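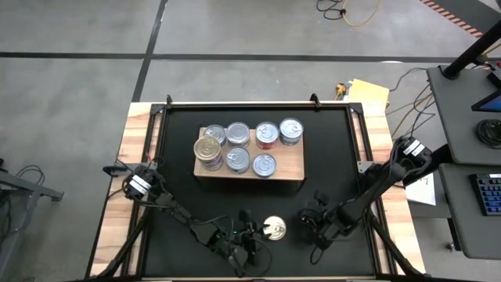
Anoma Debnath
Bench lead, Clilum project, Tralcombe

To: clilum-bench
Subject: Re: Right gripper opened by itself after reset
Date: 2020-02-06

Sandamali Barua wrote:

> I was on the Eton bench before lunch, doing the can pickup runs. The
> right arm stopped with a gripper fault while it was holding a can. I hit
> the stop button, reached in and took hold of the can so it wouldn't drop
> on the board. Then I asked Selvaraj to clear the fault at the desk. When
> he cleared it the gripper opened all the way and the wrist turned a
> little. Neither of us had sent it a command. I got my hand out and I'm
> fine, but one of the fingers brushed my glove.
>
> Is it supposed to do that? I thought it would stay where it was until
> we pressed run. I have left the bench powered off and put a note on the
> switch.

No, it is not supposed to do that. Thank you for powering it down and for writing it up the same day. I spent the afternoon with Selvaraj going through the logs and then the bench itself. What we have so far is below. Two things went wrong and they should be kept apart, as the fix for one does nothing for the other.

1. The fault itself

The gripper sends its finger position back to the Pramanik controller over the cable that runs along the forearm. If the controller hears nothing for 40 milliseconds it declares a gripper fault and stops that arm. This part worked as designed. The log for the current set has 192 runs in it, and nine of them ended in this same fault. All nine were on the right arm. The left arm has none.

Most of the nine came when the arm was reaching across toward the front of the board, with the wrist turned well over. In that pose the cable has to bend hard where it goes into the connector. With the arm off I moved the wrist by hand through the same range while Selvaraj watched the signal on a meter, and it dropped out at nearly the same angle each time. Holding the connector still made the dropouts go away.

So the first fault is a cable with not enough strain relief. I re-tied the cables in September when we changed the wrist mount, and I left the loops long so they would not pull. Long loops do not pull, but they swing, and the weight of the loop hangs on the connector. They can also come down onto cans standing near the arm. I should have clamped the cable to the last link at the time.

People have been clearing this fault and carrying on with the run, me included. It never got a line in the bench book. If you see a fault more than once in a session, please write it down, even when it clears.

2. The movement after reset

This is the one that worries me. When the fault is cleared, the controller is meant to read where the gripper and wrist are and take that as the new target. Then nothing moves until somebody presses run. After a gripper fault it does that for the arm joints up to the wrist, but for the last wrist joint and the fingers it keeps the next target in the queue. On a normal run the next target after a grasp is the release over the board, with the fingers fully open. That is the move Sandamali saw.

We repeated it with the stop button released, the area clear and a piece of foam between the fingers. I unplugged the connector during a hold, plugged it back in, and cleared the fault from the desk. It opened on every try, 10 out of 10. With the left arm the result was the same, so this is in the controller software and has nothing to do with the worn cable. The left arm has simply never faulted in a way that would show it.

The other point is the stop button. I had told people that pressing it makes the bench safe to reach into. It cuts drive to the arm joints. It does not cut power to the grippers, which are on their own supply so that a held can is not dropped when the arm stops. I knew that and did not say it clearly in the bench notes. The notes say "arms are disabled," and anyone would read that as covering the fingers.
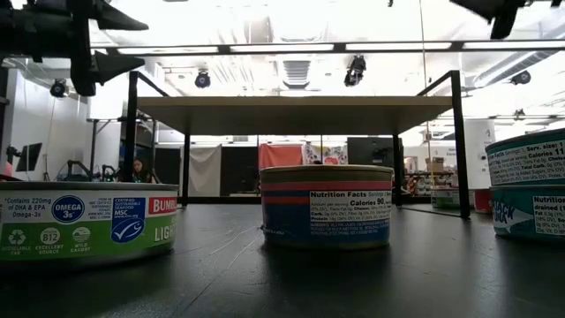 Tuna cans on the black tabletop. The gripper is at upper left.

The force limit on the grippers is set low for the cans, and a finger caught there would most likely be pinched and no worse. I don't want to lean on that. The limit is a software setting as well, and we have just found one software setting that does not do what we believed.

What changes now

The bench stays off until the clamp is fitted and Selvaraj has checked it. After that it can be used under these rules:

Hands stay outside the black rails whenever the gripper supply is on. The stop button alone is not enough.

If an arm faults while holding a can, leave the can where it is. If it drops, it drops. We have plenty of tuna.

To reach in, press stop, then switch off the gripper supply at the desk, then wait for the light on it to go out. The fingers will go slack, so expect a held can to fall.

Whoever clears the fault says so out loud first and waits for an answer from anyone at the bench.

Do not press clear from the keyboard shortcut. Use the button in the fault window, where the queued targets are listed. If the list is not empty, empty it before you clear.

For the software side, Līga Zariņš has the logs and the steps to repeat it. Her first reading is that the fingers and last wrist joint were added to the controller later than the other joints and never got added to the routine that resets targets. She wants to fix it there and also have the controller refuse to clear a fault while anything is queued. I would like both. Until both are in and tested on each arm, the rules above stand.

I have also asked whether the gripper supply can be put on a second contact of the stop button, with a short delay so the arm comes to rest first. That means dropped cans at every stop. I think that is acceptable on this bench. It may not be on others, and if you run two arms with a shared stop I would like to hear how yours is wired.

Selvaraj is fitting the clamp on the right wrist first. The left will get one too, though its cable tested clean. The nine faulted runs stay in the data with a fault flag, and the run Sandamali was on is marked as void.

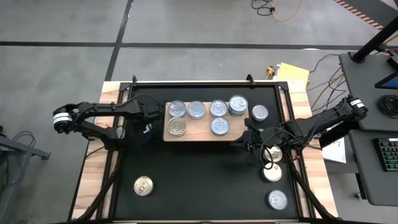 Shona Quinlan wrote back within the hour that her bench runs the same Pramanik release and does the same thing. She tried it with the area clear, one arm at a time, and both grippers went to the queued target as soon as the fault was cleared. Her stop button does cut the gripper supply, but when the button is released the supply comes back on its own, and she asked whether that is any better.

My answer is that it is better while the button is in and no better afterward. Shona, please treat releasing the button the same way as clearing a fault: hands out, say it out loud, check the queue first. I have passed your result on to Līga. If you can send her the log from before you released the button as well as after, she can see whether the queue survives the loss of power or gets sent again by the desk machine.

Anyone else on this release, please hold off on reaching in until you have tried it with something soft between the fingers and nobody near the arms. Send results to the list, including the ones where nothing moved.

Anoma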